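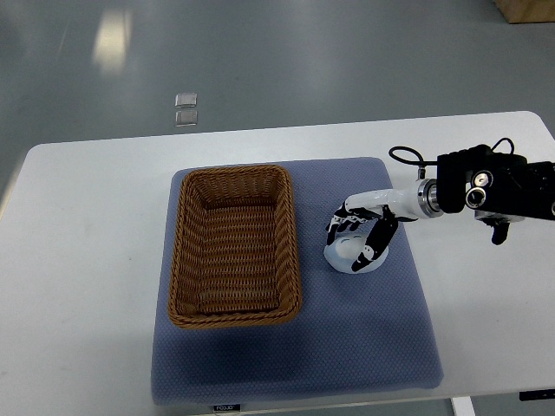 Should a robot hand let go when it loses track of what it is holding?

Most of us were taught to say it should, and I now think we were taught wrong, at least for soft things.

I have spent a good part of this summer arguing about one fault, and I'm still excited about it, which my family finds hard to believe. The job could hardly be simpler. A jointed-fingered hand on an arm picks up a soft object from a padded mat and puts it in a wicker basket. We had a long August of this at Bimura, 2313 attempts in all, and in 81 of them the hand stopped partway and opened its fingers. The object dropped. The log recorded every one of those as a safe stop.

Safe for whom? A squishy toy doesn't care. But the same release rule, word for word, runs on the hands we hope will one day pass a cup to somebody in bed, and I would not want to be under that cup.

The cause was lovely, in the way that good faults are. Our controller, which is called Rondex, decides whether it has a grip by comparing how far the fingers have closed with how hard the motors are pushing. With a block or a bottle the two numbers agree and stay agreed. With something soft, the fingers keep sinking in after the grip is made. The push falls off, the fingers creep, and Rondex concludes that the object is gone. Then it does what it was told to do with an empty hand, and opens.

So the hand wasn't weak and the fingers weren't slipping. It had the thing! It simply stopped believing it did.

Þórarinn Eskildsen, who wrote the original release rule, defended it to me over two lunches and one very long train ride. His case is a serious one. A hand that has lost its sensing and keeps squeezing may be squeezing a thumb. Anyone who has had a sleeve caught in a machine knows which way they'd like it to fail. Opening is quick and easy to test, and an inspector can understand it in one sentence. He's right about all of that, and I've stopped pretending otherwise.

Where we part is the word "lost." A broken sensor wire is one event. A number that has drifted past a limit is another, and our rule treated them the same way. If the wire breaks, by all means open. If the number drifts while the arm is up in the air, I want the hand to hold at the force it has, stop the arm, lower it slowly to the nearest surface and only then let go. If a person pulls against the fingers during any of this, they give way at once. That last part took the longest to get right and I would refuse to ship without it.

We tried it on the Cirnomier rig, 43 runs with the drift put in on purpose. Every object came down under control. Two ended up lying on the rim of the basket, and I count those as successes even if the task sheet doesn't.

What bothers me more than the rule is the label. "Safe stop" told everyone upstairs that the system had worked, so the drops sat in the log for weeks without a second look. Wako, our test database, has a column for the reason a run ended and no column at all for where the object was when it did. I have asked for that column. It's a small change, and it would have shown us the fault in a day.

I'd love to see other groups go back through their own logs with this in mind. Search for releases above the table and sort them by how soft the object was. If your drops bunch up at the squashy end, as ours did, you have probably got the same limit buried somewhere in the code – and you're in for a very enjoyable week taking it apart.

Eskildsen still wants the wire case tested a lot harder before he'll sign off, with 2000 cycles on a worn connector. We start on Monday.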